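Chapter 6
Selling Space in a Local Business Newsletter

What you will learn in this chapter
How a small online publication earns money from the companies it covers
The difference between a directory listing, a sponsored item and a display ad
How to set a rate card and when to change it
How to keep paid items apart from news

Most online newsletters that cover business in one city or region start out free. The editor writes in the evenings, the list grows by word of mouth, and the only bill is the monthly fee for the mailing service. At some point a reader who owns a company asks what it would cost to be mentioned. This chapter is about how to answer that question.

We will follow one newsletter, the Trestska Ledger, through its first attempt to sell space. Its editor, Myroslav Hordiienko, had 378 paying and non-paying subscribers when the first request came in. It was from Potel, a shop that sells refurbished office equipment over the web. The owner, Rangi Whitcombe, wanted to reach other small firms in the area and did not care what form the ad took.

Hordiienko had no rate card. He looked at two other local newsletters, saw that one charged by the issue and the other by the month, and picked the month. He asked for $27. Whitcombe paid the same day, and Hordiienko took this as a sign that the price was too low. It may have been. A fast yes from one buyer tells you very little, and we will come back to the problem of pricing from a single sale in Section 6.3.
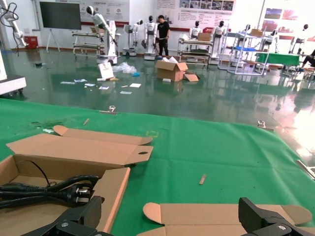 Figure 6.1 Open cardboard box holding a coiled black power cable, with a flattened box beside it.

The ad ran as a short paragraph between two news items, in the same type as the rest of the issue. Several readers wrote in to ask whether it was news. One of them, Vusumuzi Venter, ran a bookkeeping firm and said he would happily buy the same spot, but only if it carried a label. His reasoning was that readers who feel tricked by one paid item will stop trusting the others, including his.

From the August issue on, the Ledger used three kinds of paid space. A directory listing gave the firm's name, a one-line summary and a link, and stayed up for a year. A sponsored item was a paragraph of up to 20 words per line sold, marked "Paid" in the first line. A display ad was a banner at the top of the mailing, one per issue. Steltard, a web hosting company, bought the first banner. Luo, a translation bureau, bought a listing and let it lapse.

Notice that each kind asks something different of the editor. A listing takes a few minutes once a year. A sponsored item has to be read, cut and sent back for approval, often more than once. A banner needs a file in the right size before the deadline, and advertisers are often late. When you work out your own rates, count this time as a cost.

Key terms
Rate card: a published list of prices for each kind of paid space
Lapse: the end of a paid listing that the buyer does not renew
House ad: an ad for the publication itself, used to fill unsold space

6.1 Who buys, and why

Before you write a rate card, make a list of the firms that already read you.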